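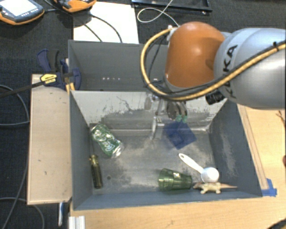 Judix Bin Picking Capture Kit

Hi, I'm Gisela Pfeiffer, and I put the Judix kit together after one too many winters spent writing the same logging script over and over. If you're training an arm to pick odd things out of a bin, you already know the model is the fun part and the examples are the slog. Judix takes care of the slog (well, most of it!).

You mount it on the arm you already own, point it at a bin, and let it try. Every attempt gets saved as one record: the overhead view before the move, where the gripper was sent, the gripper position at closing, and a yes or no for whether something came up with it. Failed grabs are kept too, and please don't delete them. My first model was trained on nothing but the good ones and it was wildly sure of itself about everything.

What do you put in the bin? Junk, mostly, and I mean that in the nicest way. A crushed soda can, a screwdriver, a see-through plastic cup, a measuring scoop, a toy lizard. I like a mix of shiny, clear, long and bendy, and I swap a few things out whenever the arm starts looking too comfortable. Clear plastic is still the hardest for depth cameras, so get some in early and expect your numbers to dip for a while.

I run mine with two bins side by side. The arm picks from one and drops into the other, then turns around and goes back the other way, so you don't have to stand there refilling. Clamp the bins down! A bin that creeps over during a long run will quietly spoil your calibration, and I lost most of a February that way.

What you get

Judix capture box with power supply
Overhead camera mount, fits a 40 mm post
5 calibration cards
Gripper cable set
Recorder software, plus the Weltel viewer for going through attempts and fixing labels

The arm, gripper, camera and bins are up to you.

How much data will you need? It depends on your objects, but my own starter set was 868 attempts and that was enough to see whether the setup was sane. Please do a small set first, look through it in the viewer, and then leave it running. I still find mislabeled grabs in mine, usually where two things came up together.

Price is $2390 with shipping inside the US. The Gunn version has the same box and software but leaves out the camera mount, for people who already have a frame they like. Amier, the older kit, is no longer sold, but its recordings open fine in the current viewer.

Questions about your particular arm? Use the contact form and tell me the controller model and the gripper you're using. I answer them all myself, so give me a day or two.

Page updated 7 August 2019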